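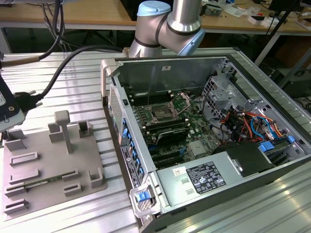 Subject: Re: Re: reseating the cpu in these old towers, anyone?

Sorry for the slow reply, had this half written since lunch. Answers below, quoted bits trimmed.

> We've been given a batch of ex-office towers for the Stoncombe
> workshop and three of them won't post at all. Fans spin, no picture,
> no beeps. I've swapped the memory round and it makes no difference.
> Before I write them off, is it worth having the processor out? And
> do I have to take the power supply out to get at it? Never done this
> on this sort of case, the ones at Haverford were all the older type.

Yes worth it. We had the same thing with the Gralport lot, 7 machines dead on arrival and most of them came back after a reseat and a new coin cell. Do the coin cell first, it's cheaper than your time.

Order I do it in:

Mains lead out, hold the power button in for a bit. Lay it flat on its side, open side up. Don't try it standing, you will drop something in the socket.

Side panel off. On cases with the blue plastic bits, blue generally means you can undo it by hand – latches, clips, card retainers. If you find yourself forcing something that isn't blue, stop and look for a screw.

Cooling shroud next if it's in the way. Then the heatsink, screws loosened a turn at a time, corner to opposite corner. If it won't lift, twist gently, don't pull. Old paste sets like toffee and on some sockets the chip will come up stuck to the bottom of it.

Then lever down and out, metal frame swings open. Leave it open and have a proper look with a torch before you touch anything. If the pins are in the board, you're looking for one that catches the light differently from its neighbours. If you find one, take a photo and post it here before you go at it with a needle, please. I have seen the results.

Chip out by the edges, wipe the top, check the notches, back in with no pressure at all. It should just sit.

Power supply: no, leave it where it is. Same with the drive cage, unless yours is one that sits over the board. What you do want is the cables out of the way, all that red and yellow and orange stuff from the drives will flop straight back across the socket the moment you let go. I use a bit of velcro strap. Unplug at the drive end if you must but mark which went where, we lost an evening to that once.

> Also is there a list of which memory goes with which board? The
> Berkow sheet you sent round has 159 rows and I can't find mine.

It's sorted by board number, not by the model on the front of the case, which I agree is daft. Number is printed on the board itself, usually somewhere near the slots, you might need to shift a cable to read it. If it's realy not there send me the number and I'll add a row.

One more thing, don't put all the sticks back at once. One stick, first slot (the manual will say which is first, it isn't always the one nearest the processor), no cards in, no drives connected. If it posts like that then build up from there. If it doesn't, try another stick, then another slot, then it's the board and you can strip it for parts with a clear conscience. Keep the handles and the blue latches off any you scrap, they snap and we're always short.

Paste – I've got 3 spare tubes, can drop one off at Stoncombe when I bring the monitors back. You need far less than you think, a small blob in the middle and let the heatsink spread it.

Could someone remind me weather we still have the box of coin cells, or did that go to Haverford with the keyboards?

Got to run, will check the list again this evening.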